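Stop throwing out the boring ones

Maximiliano Ortuño and I had a disagreement in June that I still haven't let go of, so I'm going to have it again here where he can't interrupt me.

We were collecting demonstrations for the Bekwood arm. If you haven't done this kind of work, it's one person driving the arm through a job over and over while everything gets recorded, and then the recordings go off to train a policy. You reach, you grab, you put the thing down, you reset. Do that 1,000 times and you'll have strong opinions about chairs.

Max wanted a clean set. Every run smooth, every grasp on the first go, nothing where the operator stopped to think or came in crooked and had to back off. He'd sit there after lunch with a coffee going through the morning's work and bin anything that looked a bit ordinary or a bit clumsy. He's good at it too, he's got a great eye, and by the end of the first week we had a gorgeous little collection that made us all look like surgeons.

I hated it! I said so at the time, probably too loudly, and Leandro Montoya had to shut the door.
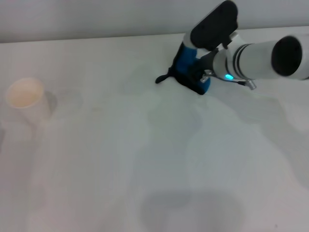 My own view is that you want the dull stuff and the wobbly stuff in there, and you want a lot of it. A learning system only knows the places you've taken it. Take a plain white paper cup on a white table, with the gripper still way over on the other side and nothing in between. A tidy-minded person looks at that and says trim it, start the run when the fingers are nearly there, all that empty table is wasted time. But that stretch is where the thing has to work out where the cup is in the first place, white on white, with the arm throwing a big soft shadow across the tabletop. I'd keep every second of it. I'd go back and ask for more.

Max's answer (and it's a fair one, I'll give him that) is that the system copies what you show it. Show it dithering and you get a robot that dithers. We've both seen it happen. Amr Hajji trained one on a batch from a new operator who paused before every single grasp, and the policy picked up the pause like an accent. It'd hover there for ages. We used to talk to it.

So yes, bad habits come through. I don't think that's an argument for binning everything that isn't pretty, though. A pause that turns up in every run is a habit and you should fix it, preferably by giving the operator a break and a better seat. A run where someone comes in too far to the left, sees it, and steers back is a completely different animal. That one's teaching recovery. If all your examples go dead straight to the target, then the first time the arm drifts a couple of centimetres off the line it's somewhere it has never been, and it'll do something daft.

I've had people tell me you can get around this with more computing, or by jiggling the recordings about afterwards to fake some variety. Sure, a bit. We do some of that at Wukari as well. I still reckon a person correcting a real mistake is worth more than a pile of fiddled copies, and it's cheaper than it sounds, seeing as people make mistakes for free.

The other thing that bugs me is what the clean-set rule does to the people driving. Ezequiel Sarmiento had been on the job for 2 days when he worked out that anything unusual got deleted. So he stopped doing anything unusual. He put the object down in the same comfy spot each time and came at it from the same comfy side, and his keep rate was fantastic, and his data was the same run over and over wearing different hats. I don't blame him one bit. I'd have done the same if you'd been scoring me on it.

What I'd like, and what I've been nagging Abilio Sepúlveda to write into the collection guide, is pretty simple. Keep the slow runs. Keep the ones with a fumble in them as long as the operator sorts it out. Tag the outright failures and put them in their own folder, and please don't delete them, you'll want them later. Move the object somewhere annoying every 10 runs, even if it makes the reach awkward. Change the colour of something now and then. And let whoever's driving scribble a note when a run felt odd, because they nearly always know before the rest of us do.

Abilio has agreed to the folder. He's thinking about the rest. Max has agreed to 20 ugly runs a day, which he calls my ration, and he's started labelling them with my initials.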